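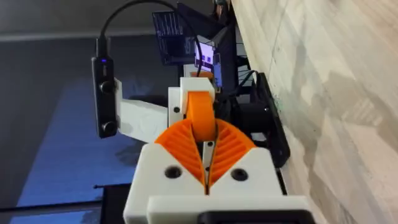
Was gehört eigentlich alles ins Budget, wenn wir einen zweiarmigen Arbeitsplatz anschaffen wollen? Alles, was ihr nach dem Auspacken noch braucht, bis der erste Griff sitzt, also neben den Armen auch Greifer, Finger, Kabel, Halterungen, Rechner, Monitor, Tisch und eure eigenen Stunden.

Skript zur Einheit »Beschaffung und Planung«, Stand 5. Juli 2021

Ich fange mit den Greifern an, weil ich da selber am meisten Lehrgeld gezahlt habe. In meinem ersten Antrag stand eine einzige Zeile: »Roboter, komplett«. Komplett! Der Arm kam dann auch, mit blankem Flansch, und ich durfte der Verwaltung erklären, warum ich jetzt noch mal Geld will. Macht das bitte anders und schreibt den Greifer als eigene Position hinein, mit Gehäuse, Antrieb und Fingern getrennt.

Gehäuse aus dem 3D-Drucker sind für Lehre und Versuch völlig in Ordnung, die weißen mit den orangen Fingern kennt ihr ja. Bei den Fin-Ray-Fingern (das sind die mit den schrägen Lamellen, die sich ans Werkstück anschmiegen) plant ihr von Anfang an Ersatz ein. Ich rechne pro Greifer mit 2 Ersatzpaaren im Jahr. Wer viel mit scharfkantigen Teilen übt, nimmt mehr. Im Kostenplan läuft das unter Verbrauchsmaterial — also nicht bei den Investitionen verstecken, sonst ist der Topf im Folgejahr leer.

Jetzt zu den Zahlen, die wir im Kurs durchspielen. Angebot A kommt von Mekilura, 1645 Euro für ein Greiferpaar mit Halterungen, ohne Montage. Angebot B ist von Troltico und liegt bei 3000 Euro, dafür mit Einbau und einer Einweisung vor Ort. Auf den ersten Blick ist A natürlich der Gewinner. Dann rechnet aber mal eure Stunden dazu: Ich habe für Anbau, Verkabelung und Einmessen ungefähr 16 Stunden gebraucht, und da war das Fluchen schon mit drin. Welchen Stundensatz ihr ansetzt, sagt euch eure Verwaltung, und zwar bevor ihr vergleicht. Bitte die Rechnung für beide Angebote schriftlich mitbringen, mit Mehrwertsteuer und Versand!

Kabel. Ja, ein eigener Absatz für Kabel. Alles, was am Handgelenk mitfährt, braucht eine Schlaufe mit Reserve, und die messt ihr in der ungünstigsten Armstellung, nie in der Ruhelage. Ich bestelle immer eine Länge mehr, als der Plan sagt. Bei Geräten an einem Ausleger kommt noch die Halterung dazu, und die fehlt in fast jedem Angebot, das ich bisher auf dem Tisch hatte.

Zwei Greifer, die sich gegenüberstehen, brauchen außerdem Platz zum Ausweichen. Zeichnet den Arbeitsraum beider Arme auf, bevor ihr die Tischplatte bestellt, und markiert die Überlappung. Dort übergibt ein Arm an den anderen, dort kracht es auch zuerst. Den Monitor stellt ihr so, dass man ihn vom Not-Halt aus lesen kann.

Zum Zeitplan: Albertina Cordeiro aus dem Einkauf möchte die Unterlagen im August haben. Lieferfristen von Fledcombe bitte direkt anfragen, der Katalog ist da sehr optimistisch. Wer die Software von Thakur mitbestellt, lässt sich Einmalpreis und laufende Kosten getrennt ausweisen.

Offen ist bei uns noch die Frage mit der Versicherung, dazu mehr in der nächsten Einheit.

Suche im Skript Suchbegriff eingeben Los

Kommentare

jonte_w: Gilt das mit den Ersatzpaaren auch, wenn wir die Finger selber drucken?

Autor: Ja, dann setzt du Filament und Druckzeit an. Die Druckzeit vergessen alle.

Marit: Bei uns fehlte im Angebot auch die Halterung. Danke für den Absatz, den hab ich gleich weitergeleitet!

p.k.: Rechnen wir brutto oder netto?

Autor: Brutto, aber die Steuer als eigene Zeile.

Weitere Einheiten
Angebote lesen und vergleichen
Wartung und Ersatzteile planen
Not-Halt und Schutzbereich am Tischroboter
Vorlage Kostenplan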